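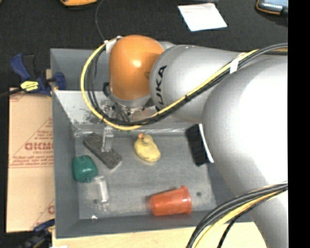
発表メモ:倉庫照明の更新と作業面照度(持ち時間19分)

スライド1 表題
所属と共同研究者を述べる。測定はLleucu Ellis、解析は発表者が担当。資金提供の記載は最終スライドに回す。

スライド2 背景
対象はPludville社の中規模倉庫。更新前は水銀灯、更新後はLED高天井器具。床面ではなく作業面(床上0.8 m)の値で議論する点を先に断る。

スライド3 測定方法
格子点は115点。各点で2回読み取り、平均を採用。昼光の影響を避けるため測定は日没後。照度計の校正は9月に実施済み。

スライド4 結果
平均照度は更新後に300 lx超。ただし棚間通路の均斉度は改善が小さい。ここで図を切り替え、等照度線の谷を指す。棚の上段が光を遮る配置になっている。

スライド5 考察
器具の配光を狭角に替える案と、列の位置を通路中心に寄せる案を比較。後者は配線工事を伴う。費用の質問が出たら予備スライドへ。

スライド6 今後
鉛直面照度は未測定。ラベルの読み取りやすさに関わるため、次はStostineの倉庫で同じ格子を使って測る。Courtois氏から反射率の扱いを問われた場合、床は実測値、棚は文献値と答える。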